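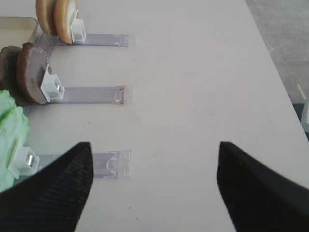 Moushumi Jayawardena says the clips on her Clesbridge cookie stand went on backwards twice before she read this section, so please read it first.

4. Setting out the strips

4.1 Wipe down the table. Crumbs travel.

4.2 Lay the clear strips parallel, raised edges up, with the clips all at the same end.

4.3 Stand the cookies on edge in the clips, 2 to a clip. Keep each flavour to its own strip – chocolate is a poor neighbour.

4.4 Slide each cookie in gently until it stays up by itself.

Note: Scuffs on the strips are normal and do not affect the cookies, which have no opinion.

CAUTION: Do not force thick or homemade cookies. The clip will win, and you will be eating the evidence.

4.5 Leave 40 mm between strips, then go on to section 5.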